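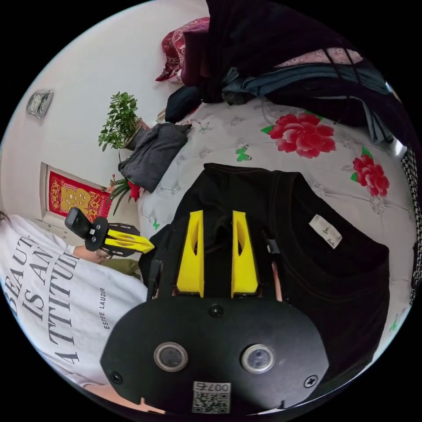

Left jaw reads closed when it's open – dark clothes only?

Filed under: Grippers & Hand Tools > Faults and Fixes

We use cookies to keep you logged in and to count visits. By browsing the forum you accept this.

**kettlepoint**
September 19, 2019
We have a pair of Akande hand-held grippers, yellow fingers, one for each hand. The job is bedroom laundry. Pick up a shirt, lay it flat, fold it, put it to one side, go on to the next piece. The recordings go into Jastura at night and get checked before anyone trains an arm on them.

Out of 150 recordings from the last house, Jastura threw out 42. Nearly all have the same fault. The jaw width on the left unit drops to zero while the fingers are still open, sits there for a second or two, then jumps back. Towels and light-coloured shirts went through fine. It's black T-shirts, dark jumpers and bags that do it.

If this went to a real arm it would think it had hold of the shirt and lift with nothing in its hand. Has anyone else had it?

**mallee_bob**
Yes. Dark cloth close to the fingers is hard on anything that works out the width from the picture. The fingers are fine when you can see the edges. Push them into a black shirt and there's deep shadow between them, and the software can take the shadow for a closed gap. Turn a light on.

**kettlepoint**
The lights were on and there was plenty of daylight as well. And the right unit handled the same shirts and hardly ever did it.

**Ottó Magyar**
Then it isn't the cloth. Same room, same shirts, same person, one unit bad and one good. Check the unit. When the finger mount works a bit loose the fingers sit a touch further back when you push down on a mattress, and the calibration is no good after that. Black clothes may just be what you had at the bottom of the pile, when you were pushing hardest.

**mallee_bob**
I don't agree with that. If the mount was loose it would go wrong on towels too. He said towels were fine.

**Ottó Magyar**
Towels are thick. You don't have to press down to get hold of one. A thin T-shirt flat on a bedspread you do have to press, and the bed gives.

**stubble_jay**
Can you swap the units over? Left in the right hand and right in the left, same clothes. If the fault moves hands it's the tool. Ten minutes' work and you can stop guessing.

**kettlepoint**
Good idea. I'm back at that house tomorrow and will do it then.

**prairie_fern**
While you're at it, take a look at the safety side. We had a strap get pulled into the fingers on a bag. The person let go of the handle to free it and the whole thing came down on her wrist. Bruise, no worse. Since then we have a rule here: no bracelets, no loose sleeves, and bag straps get tucked under before you start. I'd want that rule for anyone using two at once.

**mallee_bob**
A thin bracelet on the wrist is well behind the handle. It isn't going anywhere near the fingers. If you make people take everything off you get complaints and no more helpers. Straps, I agree with you.

**prairie_fern**
It isn't near the fingers on your own unit. It's near them on the other one when your hands cross in the middle of a fold.

**kettlepoint**
Back from the house. Swap results first, then a picture from the bag part of the run.

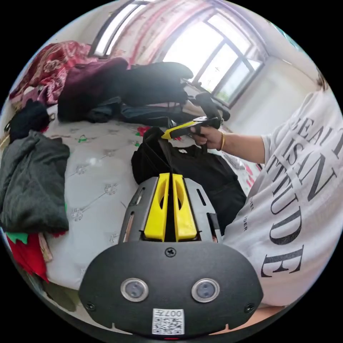
Riladberg Home Handling Team – Drirnden Group

I did 13 clothes pulls with the units swapped. The fault moved with the unit, so Ottó was right about that much. The bad one now gives zero width in the right hand and the good one is clean in the left.

I then pulled the bad unit apart on the kitchen table. One of the screws holding the finger mount had backed out far enough to turn with a fingernail. I tightened it, put a paint mark across the head so we can see if it moves, and ran the calibration again. Next I did the same clothes a third time. Towels, shirts and jackets were all clean. The black bag still gave me 2 dropouts, both when the fingers were pushed down into the folds.

**mallee_bob**
So it is partly the cloth.

**Ottó Magyar**
Or the screw isn't the only thing loose. Did you check the other finger's mount?

**kettlepoint**
Checked, tight. I'd say you both have a point. The screw was most of it, and a soft black bag is a hard thing for this tool to read even when it's in good order.

**stubble_jay**
Did Jastura flag the bag ones or did you find them yourself?

**kettlepoint**
It flagged one. The other was short enough to get past, and I only saw it when I played it back. That bothers me more than the screw. I've lowered the limit so anything that drops straight from open to zero gets held for a person to look at – more work, but I don't want those getting through.

**prairie_fern**
What about the 42? Are you keeping any?

**kettlepoint**
No. The width is wrong in all of them, and I have no way to tell how far off the finger position was either. I'm also going back over the ones that passed from that unit. The house will be done again in October if the family will have us.

**mallee_bob**
You could fix the width by hand in the short ones.

**Ottó Magyar**
Please don't. If the mount was moving, the width is only the error you happened to notice.

**kettlepoint**
Leaving them out. For anyone with the same units, our start-up check is now: try every screw by hand, look at the paint marks, open and close on a white towel, then open and close on something black. On the bracelet question, we've asked people to take them off when they use two units. One person grumbled.

**prairie_fern**
Thanks. What paint did you use on the screw? Ours rubs off.

**kettlepoint**
White nail polish. It's held so far.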